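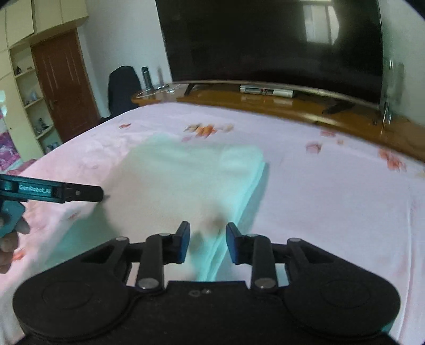
By Veerle Leemans | Building Recording, second-year project | January 13, 2024

So my building was the old Bakker chicory works in Wenis, and I should say right away that it wasn't my first choice. I'd asked for the chapel. Thijs Coppens got the chapel (fair enough, he grew up next door to it), and I got a long brick shed with a car repair shop in one end and a dance studio upstairs. By the second visit I wouldn't have traded.

The assignment was to pick one part of a working building that had been put to a new use, record it properly, and say what we thought had changed and in what order. I took the drying loft, the top floor of the south range. It's 70 feet long, it's open to the roof the whole way, and it's the dance studio now, so I had to fit my measuring in between a toddler class and adult tap.

Some background for anyone who hasn't walked down Lestus Street. Chicory root was brought in by canal, washed in the yard, chopped, and then dried in two kilns at the east end before it got roasted and ground. The kilns are gone above ground level, but you can still see where they butted up against the range, there's a big ragged scar on the gable and the brick is a much darker red on that side. The loft was where the dried pieces got spread out and turned before they went down the chutes. At least that's what the local history leaflet says. I have some doubts about the leaflet, which I'll get to.

I started with the trusses, mostly out of panic, as they were the only thing I knew how to draw. They're timber, queen post, with iron straps at the feet. Or they're timber until you get to the east end, and then the last few bays switch to a light iron truss with thin round tie rods! I walked right past this on my first visit. Josée Ouellet, who was holding the other end of the tape for me, asked why the roof "went skinny" down there, and I looked up and felt pretty silly.

The change lines up with the kiln scar on the gable. My reading is that there was a fire, or at least enough of a scorching that the east end had to be reroofed, and that whoever paid for it wanted something that wouldn't burn so easily. There's charring on the last timber post, low down on the side facing the kilns. It's also been painted over at least three times, so I wouldn't swear to it in court. Mirjam Smits (our supervisor) thinks the iron could just as well be part of a planned extension and that I was too quick to shout fire. I've left both versions in and I say later on which one I like better.

Next, the windows. There are 24 along the two long walls, all the same size of opening, and I assumed they were all the same age until I started filling in my window sheet. The ones on the yard side have segmental brick heads and small cast iron panes. On the canal side most of the heads are flat concrete lintels, and the frames are steel. Inside, if you look at the jambs under the paint, the canal side openings have been cut down lower, so the sills come out a good bit below the yard side ones. The studio has ballet barres fixed along there and the kids can see straight out to the water, which is lovely for them and was a pain for me, because I couldn't get behind the barres to measure the sills and had to do it from outside with a ladder.

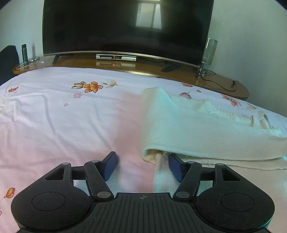
The bricks were where I spent way too long. Some of the yard wall bricks have a stamp in the frog, and you can read it on the loose ones stacked by the bin store: RULITZ, in capitals, with a little diamond after it. Rulitz was a brickyard upriver. I found its advertisements in the old town directories at the library, and they stop before the earliest map that shows the kilns. So the range is probably older than the kilns, which means it's probably older than the chicory! That was my best afternoon of the whole project. I may have texted people about it.

If that's right, the loft wasn't built for drying chicory at all. The leaflet just takes it for granted, and every other thing I read copies the leaflet, down to the same spelling mistake. My guess is a grain store. The floor beams are much heavier than you'd want for spreading out something as light as dried root, and they're set close together, and there's a blocked hoist door in the west gable with a worn stone sill. A grain store would like all of those things. A grain store would not like so many windows, though, and I don't have a good answer to that. Maybe some were punched through later. I looked for straight joints around the yard side openings and couldn't find any, but the pointing has been redone pretty thickly.

What I handed in was 5 drawings: a floor plan, a long section looking south, one of each truss type at a bigger scale, and the west gable from outside. The long section is the one I'm proudest of. The plan has an error in it that I found after printing, where the stair comes up one bay too far west. I've fixed it on the copy in the department file, so please use that one if you're picking this up next year.

Things I'd do differently. I'd go in December, when the studio shuts for the holidays, and not in the middle of term. I'd draw the outside first. I did the inside first because it was raining, and then I had to redo half my notes once I understood what the gable was telling me. I'd also label my photos the same evening. I had a whole batch of close-ups of iron straps and no clue which truss any of them belonged to, so back I went.

On the fire question, I still like the fire. The scar, the post and the truss change all sit within one bay of each other, and an extension ought to show up as a joint in the long walls, and I went over both of those brick by brick from the outside. Mirjam has written "possible" next to that paragraph, which I'm taking as a win.

Big thanks to Marijke Geerts, who runs the studio and let me in early over and over, and who had kept the old hoist wheel when the builders wanted to throw it out. It's under the stairs with the lost property if anyone wants to draw it. I ran out of time.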